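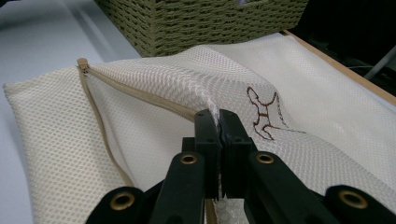
Can the county cancel a ballot drop box program after it's already been announced?

Peter Kopecký

Ok so our county (Grendadon) said back in spring there would be 13 drop boxes for the primary. Flyer came in the mail and everything. Now the website lists 3. No vote that I can find, no notice, the clerks office just says "subject to change". Primary is in June. My mom can't drive and the one in Priltico was two blocks from her. Is this legal?? Who do I even complain to. Called twice, got voicemail both times.

Davina Farquharson

Depends on your state, so take this with a grain of salt. In a lot of places the clerk picks the locations and doesn't need a vote from the commission. But there is usually a deadline for posting the final list before voting starts. Look up your state election code, search "drop box" and "notice".

Stuff to do today:
Email the clerk, don't call. You want it in writing.
Ask for the date the list was changed and who signed off.
Copy the secretary of state's election division.
Check the minutes from the last commission meeting. Ours had it buried in the consent agenda on page 36, under facilities of all things.

For your mom, request an absentee ballot now if she doesnt have one. She can mail it back, just do it early. Some states let a family member drop it off for her too, some really don't, so check before you carry it anywhere.

Michalík

Same thing happend here in Vusotari last time. They blamed staffing. People complained and we got 2 boxes back, both at the far end of town lol. Typical. Vote them out is my advice, they all waste our money anyway. Also the flyer isn't a contract, so good luck with that part

Peter Kopecký

Thanks Davina, email sent. Will look for the minutes tonight, the site is down agian.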